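Sorting at source: notes from the second quarter

The trial of separate collection at the Skutholm site has now run for one full quarter, and the first set of weights is in. Members asked at the last meeting for the figures in writing, so they are given below with some remarks on method.

General waste for the quarter came to 498 kg. The comparable quarter last year gave 44 kg more. Most of the fall is in cardboard, which used to go into the general bins whenever the cage by the loading door was full. The cage is now emptied twice a week and this has dealt with most of the overflow. Food waste was weighed separately for the first time, so there is no earlier figure to set beside it.

Weighing is done on the platform scale in the Baso building. Each bag is weighed closed, with the bin liner included, and the reading is written on the sheet before the bag leaves the room. No deduction is made for the liner. Gudrun Halvorsen has checked the scale against test weights at 300 g and at 11 kg and found it within tolerance at both.

Contamination remains the main difficulty. The contractor will accept a small share of the wrong material in a mixed recycling load but rejects the whole load once that share is passed, and a rejected load is charged at the general waste rate. One load was rejected in January. The contractor's note gave paper tissues and film wrappers as the cause.

Used tissues are the item most often put in the wrong place. They are paper, and people reasonably put them with paper, but the fibres are too short to be worth recovering and many tissues are treated so that they hold together when wet. They go in general waste. The same applies to kitchen roll and paper napkins, unless they carry only food, in which case the food caddy will take them.

Snack wrappers are less simple. A good many are made of plastic film bonded to a thin metal layer, and the two cannot be separated at the plant we use. The scrunch test is a fair guide – crush the wrapper in the hand and let go. If it springs back it is probably plain film and can go to the film collection point in the McGrath corridor. If it stays crushed, treat it as general waste.

Rigid clear plastic is accepted if it is empty and has been rinsed. Lids should be left off and put in beside the tub. Black plastic is not accepted at present. The optical sorters read reflected light, and the usual black pigment absorbs too much of it for the polymer to be identified. Fatos Tomić has asked the contractor whether this will change when the line is refitted. We have no answer yet.

New labels for the bin lids have been ordered from Skeltier. They use larger type and list items by name, with tissues and wrappers first on the general waste label. Old labels should be taken off completely before the new ones are put on, as two layers tend to lift at the corners.

Weights for the next quarter will be recorded on the same sheet. Please write the bin number as well as the weight; several entries this time had one without the other and had to be left out of the breakdown by floor.

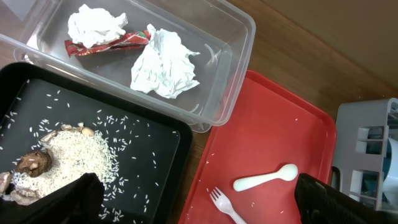
Tissues and a snack wrapper: both common in the wrong bin.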